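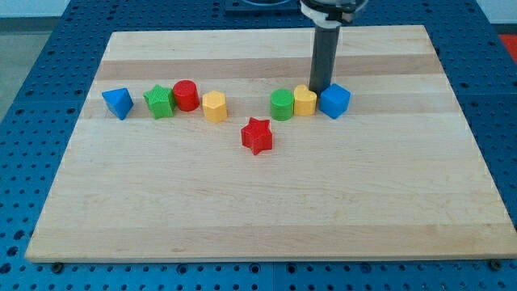 Felista Ndung'u reported that the canvass history for Londen ward had gone missing after the latest register import. Walk sheets printed that morning listed every elector in the ward, but the voting intention column was blank and the "last contacted" field read "never" throughout. Returns from the May local elections had been in the system the evening before. She had logged out and back in, tried a second browser and printed again with the same result. The neighbouring wards looked normal to her. Teams were due out for the by-election and she wanted to know whether to send them with blank sheets or hold them back.

Last updated 12/27/23

Status: Resolved, one follow-up open
Product: Rorby canvassing database, hosted on Mosoti
Account: Sestthorpe constituency office
Category: Register import / elector matching
Priority: High (by-election in progress)
Handler: Rehema Nzioka

First response

Please hold the import screen as it is and do not run the register file again. A second run will not restore anything and will overwrite the import report, and I need that to trace the fault. Do not use "Merge duplicates" either. Canvassing can go ahead on blank sheets if you need it to. New returns will be kept, but enter them with the date of the conversation and not the date of data entry.

Please send the import report (Admin, Imports, Download log), the name of the file supplied by the electoral registration office, and one elector in Londen whose history you know should be there. Send the elector number only. Names and addresses should not go in the ticket.

Customer reply

Log attached. The file is the full register with the new polling districts, not the usual monthly changes. The import finished without an error. The elector I have given you was spoken to twice in May and had a poster. The record says never contacted, no poster. I searched for the old number and got "no longer on register".

Investigation

The import log shows 1,641 records in Londen created as new. The same number were closed in the same run with the reason "removed from register". Two equal totals in one run nearly always mean that the electors have stayed put and the key has changed.

Rorby matches an incoming register row to an existing record on three fields together: polling district code, elector number and elector suffix. All of them must agree. If one differs, the row is treated as a different person, a new record is created, and the old one is closed once the run finds nothing in the file to claim it. Canvass returns, poster flags and postal vote notes stay attached to the closed record. They are hidden from walk sheets but have not been deleted.

Checked against the file supplied:

Polling district codes. Londen has been redrawn. The old district has been divided, and the new codes carry an extra letter. No old code appears anywhere in the new file.

Elector numbers. Renumbered from one within each new district. Some numbers therefore exist in both the old and new registers and belong to different people. Matching on number alone would attach returns to the wrong elector, so this was ruled out.

Suffix. Unchanged.

Property reference. Present in both files and stable across the change.

The other wards in the constituency kept their codes and numbering, and their history matched as expected.

A warning should have appeared before the run was committed. Rorby is meant to stop when more than a set share of a ward would be closed. The check was working, but it measures against the whole constituency and not each ward, and Londen on its own did not reach the threshold.

Attempt 1

Loaded a copy of the account on a Mosoti test instance and used the "Polling district rename" tool to point the old code at the new ones. Failed. The tool takes one old code and one new code and cannot handle a split. Copy discarded.

Attempt 2

Fresh copy. Ran the re-key script using property reference, surname and first forename, with date of attainment where held. Closed records were linked to new ones and their history carried across. Result: all but 9 records linked. The script declined those because two people at one property share a surname and forename, or because the forename has been altered between registers. It does not guess.

I compared a sample against the returns entered in May. Intentions, dates, poster flags and the initials of the canvasser all agreed. The elector given in the customer's reply shows two contacts and a poster.

Customer reply

Please go ahead on the live account. We have put in some new returns from blank sheets since the fault. Will those be lost?

Reply

No. They are attached to the new records, and the old history will be placed behind them in date order. Where a new return and an old one disagree, the later date is shown on the walk sheet and both are kept. I shall need the account read-only for 12 minutes. Please ask anyone using the doorstep app to sync first and then close it.

Fix applied

Script run on the live account. Read-only period ended on time. Totals agree with the test copy. Walk sheets for Londen regenerated. Any printed before the fix should be shredded in the usual way, as they show blank intentions.

The unlinked records have been placed in Admin, Imports, Review. Each shows the old and new entries side by side. Someone with local knowledge should choose "Same person" or "Different person". The choice can be undone until the next register import.

Customer reply

History is back. Sheets look right. Review list done except for one household, where we shall ask on the doorstep. One of our agents asks if this will happen again when the rest of the constituency is redrawn.

Reply

It will if the file is loaded through the ordinary import. For any register with new district codes, raise a ticket before loading and attach the file. We will run the re-key first on a copy. I have opened a separate fault for the closure warning so that it is worked out per ward. There is no release date for that yet, and this ticket will stay linked to it.

Home Tickets Register imports Walk sheets Doorstep app Contact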